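Obit archive notebook, March, 4:40 pm

Batch from the Groteo scans done. 3,148 notices in, 88 kicked back by the parser. Most are the old two-column pages where the survivors list runs into the next person's service time.

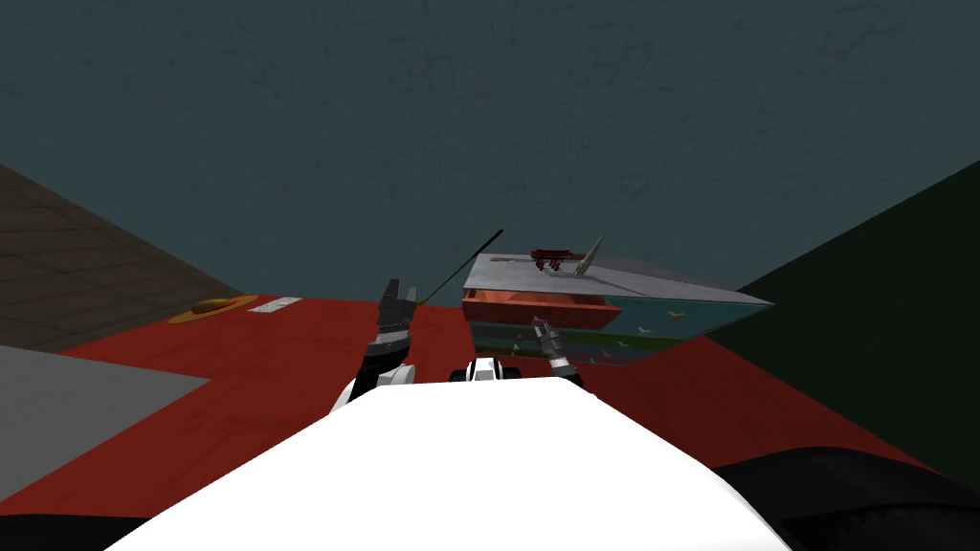
Fixed the soft hyphen thing – town names were splitting in half and not matching. Reran, 82 left. Kevin Corrigan wants maiden names in their own field, fine, but Flundard notices put them in parens and Kimov ones use "nee". Need a rule for both.
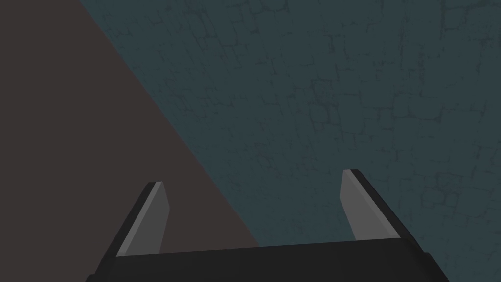 What do we do when the age and the birth date disagree?
Keep both as printed and flag the record. Family can write in if they want it corrected.

Stöcker funeral home pages still missing umlauts, check encodng before next run. Also "preceeded" vs "preceded in death" – search has to catch both, dont fix the originals.

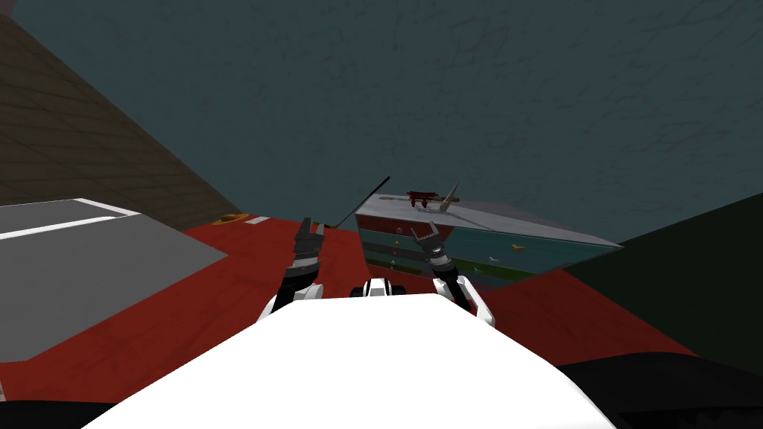

1 min read

Tomorrow: hand check the first 600, pallbearers field last. Ask Kevin re cemetery names, two spellings for the same one.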